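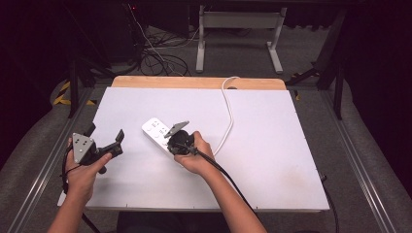 When does a live power strip count as an okay thing to have on the work surface? Only when it's one of the items in the task. If it's there to feed a charger or a lamp it goes under the table or on the wall, and the session waits until somebody has moved it.

Right, Sunday arvo, writing this up while I still remember what we agreed on for the Breder sheet. We got through 50 takes before lunch and I kept stopping to argue with myself about power boards, cables and hazard tape (my favourite subjects, as you all know!), so the rules have been tidied up and I reckon they're nearly ready to go on the wall.

Power strip tasks first. The strip gets plugged in at the end of the day by whoever is signing off, to check it hasn't copped a knock, and at no other time. Dead strip, dead cord, every take. The old Grasso sheet said "switched off", and I've crossed that out because a switch is a thing you can bump with your elbow. Unplugged at the wall. Write it in the log as "U" and initial it.

Gripper cables next. Outside of the wrist, along the forearm, off the front of the table. If you can feel it tug when you reach for the back of the board, stop and re-route, don't just put up with it. I did put up with it on take 7 and my shoulder's still cross with me.

Floor. The tape is a boundary and I'd like us to treat it like one, so chairs, bags and coffee stay on the far side. Loops of spare cable get gathered and hung up before the first take. I've moved that line to the top of the sheet because it was getting skipped. Same goes for the dark curtains: pulled across, and nothing propped behind them.

Jaws open, hands still, then start recording. Arnitz wants 2 seconds of stillness at each end of a take. I keep rushing the second one, so if you hear me swearing quietly, that's me binning a good take.

Still to sort: the new sheet needs a number (151 is free, I checked), and somebody has to ask Brundero whether their lockout tags come in a size that fits a normal household plug. The ones in the drawer are enormous. Also the board could do with a proper clean, I'll bring the spray in.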